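## Mounting ribbons on a ribbon bar

These steps cover a bar for the service coat. The shirt bar is built the same way with the short clutch posts.

**Before you order**

- Get a current copy of your discharge or service record. Work from the awards block, not from memory.
- Write the awards out in order of precedence, highest first.
- Mark any device (star, oak leaf, numeral) next to the ribbon it belongs to.
- If an award is missing from the record, request a correction first. The Galtstead records office takes 30 working days and will not rush a request.

**Choosing the bar**

Bars are sold by the number of ribbons they hold. Full rows hold three. If the total does not divide by three, the short row goes on top and is centered. The Sidden bar comes with 1/8-inch gaps between rows; the Estia bar has no gap. Either is accepted, but do not mix them on one coat. Part 157 in the Escobedo catalog is the plain three-row bar.

**Loading the ribbons**

1. Lay the bar face up with the posts hanging over the edge of a table.
2. Start with the lowest row. Slide the most junior ribbon on from the wearer's left.
3. Add the other two ribbons in that row and close the gaps with a thumbnail.
4. Repeat for each row above. The senior ribbon ends at the top, nearest the wearer's right.
5. Fit the devices last. A single device is centered on its ribbon.

**Placing the bar**

Center it over the left breast pocket, with the bottom edge 1/4 inch above the top of the pocket. Use a ruler. Press the posts through the cloth, check that the bar is level, then push on the clutches.

Replace any ribbon that is faded or frayed. Do not iron a ribbon while it is on the bar.

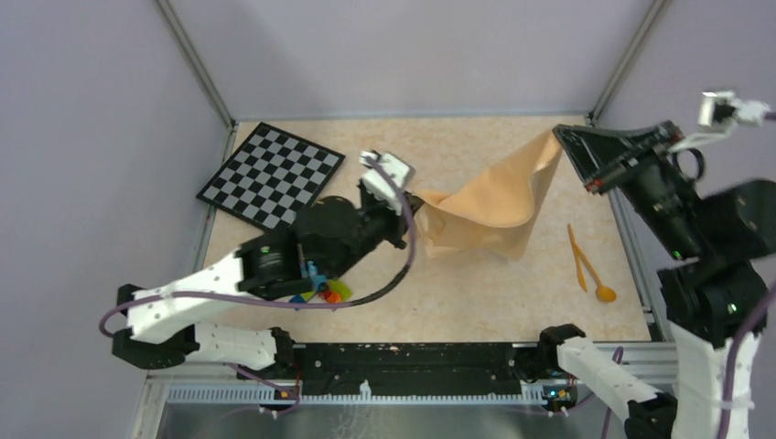
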